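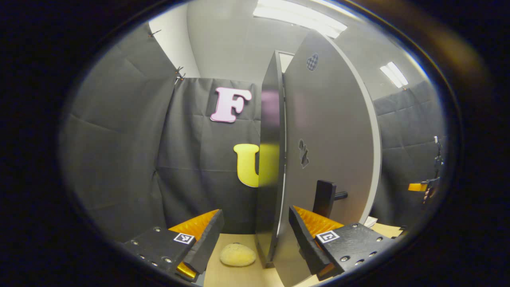 Mirsad Perić

El expediente llegó a la oficina de Bastska en octubre, dentro de una carpeta sin numerar. Contenía la solicitud de una vivienda del valle de Kudemell, un plano catastral y una hoja manuscrita en la que el propietario pedía que se rectificara la superficie de su casa. Según el registro, la planta baja medía 121 metros cuadrados. Según el propietario, medía 119.

La diferencia entraba en la tolerancia. Nikolovski, que llevaba la sección de rectificaciones, propuso archivar. El reglamento, sin embargo, obligaba a visitar el inmueble cuando la reclamación era a la baja, supuesto que no se había dado desde la aprobación de la norma. Me asignaron la visita.

Salí con el distanciómetro, una cinta de acero y el formulario de mediciones interiores. La carretera sube hasta los 700 metros y después el firme pasa a grava. La casa era la última. El propietario, un hombre de apellido Ulwood, me abrió con las llaves en la mano y no me ofreció asiento.

- Empiece por el pasillo - dijo.

Medí el pasillo, la cocina, las dos habitaciones y el cuarto de la caldera. Tomé cada distancia tres veces, a un metro del suelo, y apunté la media. Descontados los tabiques, el resultado coincidía con el del registro: 121. Se lo enseñé. Ulwood leyó la columna de arriba abajo, con el dedo, y se detuvo en la habitación del norte.

- Esta la midió con la puerta abierta.

Le expliqué que la posición de la puerta no influye en la superficie útil. Asintió, cerró la puerta y me pidió que repitiera la medición. El distanciómetro dio 70 centímetros menos en el lado largo. Cambié la pila. Volvió a dar 70 centímetros menos. Saqué la cinta de acero, que no tiene pila, y obtuve la misma cifra. Abrí la puerta, medí de nuevo y la pared estaba donde decía el plano.

- Desde que falta mi mujer - dijo Ulwood. No añadió nada y yo no tenía casilla donde ponerlo.

El formulario prevé desplomes, humedades, falsos techos y muros de espesor variable. Revisé las notas al pie por si alguna mencionaba recintos cuya dimensión dependiera de un cerramiento practicable. La más próxima trataba de los toldos. Marqué «otros» y escribí: «Se observan dos valores estables. El titular duerme con la puerta cerrada».

Nikolovski devolvió el informe con una sola corrección, una tilde. La rectificación se aprobó y el impuesto de Ulwood bajó en una cantidad que no cubría el franqueo de la notificación. Meses más tarde recibí una segunda carta suya, dirigida a mi nombre y no a la sección. Pedía otra visita. Había empezado a dejar la puerta entornada por las noches, y quería saber cuánto correspondía declarar.

Metí la cinta de acero en la cartera y firmé la salida del vehículo.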